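3.2 Wood grain and the judgment of surface wear

Most tabletops in shared buildings are now picked from a printed sheet or a screen, and the people picking them rarely see the finished piece first. We asked residents at two sites, Woller and Plollarness, to rate how worn a surface looked. Ratings came from 166 people in September. Grain contrast mattered more than color – a streaked pale top was often called "old" even when new. Figure 2 gives a pale grey case.

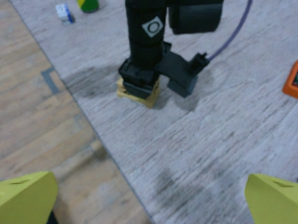 Figure 2. Pale grey tabletop with streaked grain, rendered.

Warmer tones did better. Same grain, same gloss, but raters gave the pinkish tops a kinder score and fewer of them mentioned scratches. Gu raised this point in earlier work on flooring, though with darker stock and a much smaller group. We do not have a good account of it. Lighting at Plollarness was poor in the afternon and that may have pulled some scores down; the sessions there were not repeated.

Direction of grain is a seperate matter. Streaks running across a long top break up its length, and several raters said such tables seemed shorter than the plain ones. Not tested directly. The Nillico scale, which we used throughout, has no item for this, so the remarks come from the comment box only. Up to 70 comments per site were kept, the rest being blank or off topic.

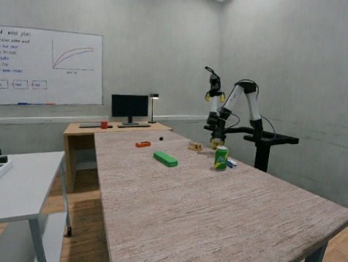 3.3 Edge finish

Raters were next asked about edges – square, eased or fully rounded. Square edges scored worst for wear at both sites. Eased and rounded did not differ.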